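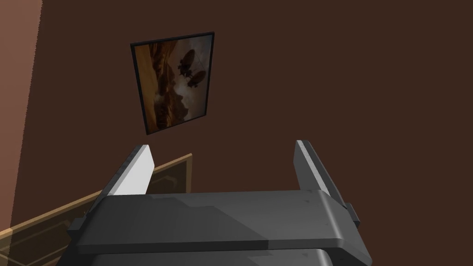

Figure 1. Dark brown wall in a rendered interior, with charcoal and medium gray surfaces in front.

4.2 Do dark walls make a room feel smaller?

The claim that dark walls shrink a room is repeated in nearly every decorating manual we consulted, usually with no source. Where a source is given, it tends to lead back to the same place: the Pultel color guide, a trade booklet that reports the preferences of paint customers and measures nothing about rooms. We think the claim deserves less confidence than it gets. Brown is a useful case. It is dark enough to count as a "shrinking" color under the usual advice, yet the same manuals call it warm and cozy, and it is hard to say whether a reader who rates a brown room as cozy has judged its size at all.

The strongest evidence in favor is the Renurard survey, in which 140 adults rated rendered living rooms on a scale from cramped to spacious. Rooms with dark walls were rated lower. The authors treat this as a perceptual effect. Their own tables leave room for doubt. The dark rooms were also rendered with lower overall light, so wall color and brightness moved together, and no condition separates the two. A flat, dark brown wall that fills most of a view (Figure 1) gives a viewer very little to judge distance by, whatever its color. Take away the corners and the ceiling line and a cream wall might do just as badly. The survey did not test this.

Sampaio (Silvana Sampaio, unpublished thesis) came closer. She asked 72 people to stand in a furnished test room at the Bezerra building and mark its floor area on a printed grid. The walls were repainted once, from off-white to a deep brown, and the lamps were adjusted to bring the light at eye level back to where it had been. Estimates in the brown room were lower, but the gap was small and most of it came from 17 participants who had seen the white room first. Those who saw only the brown room gave answers close to the true area. Sampaio reads this as a weak effect of color. We read it as an effect of comparison — people noticed that the walls had changed and assumed that they were meant to say something about it.

There is a further problem with the floor. Both studies varied the walls and left the rest of the room alone, although a rug or a change of flooring can break up a large plain area and give the eye something to measure against. The Drestum catalog study, often cited on this point, is not much help. It compared rooms with and without rugs but let the furniture differ as well, and its 30 raters were all employees of the firm. In views where one broad brown surface takes up most of the background, as in the one that closes this section, a rug may matter more to a size judgment than the shade of the surface. We know of no study that has put this to a fair test, and the manuals go on recommending pale paint as if one had.

None of this shows that dark walls have no effect. It shows that the effect, if there is one, has been measured mostly in pairs of rooms that differ in more than color, by people who could guess the question.
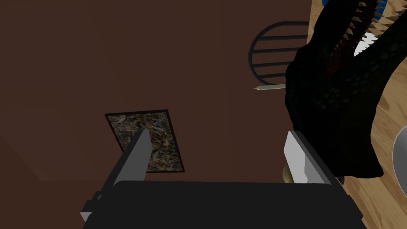 4.3 Limits of the rating task

Asking for a rating from cramped to spacious invites a judgment of taste. Several of the Renurard participants left written comments, and these mention tidiness, age and cost more often than size. A grid or a pacing task would avoid some of this, at the price of a longer session. We would also drop the word "cozy" from any form given to raters until someone has shown what they take it to mean.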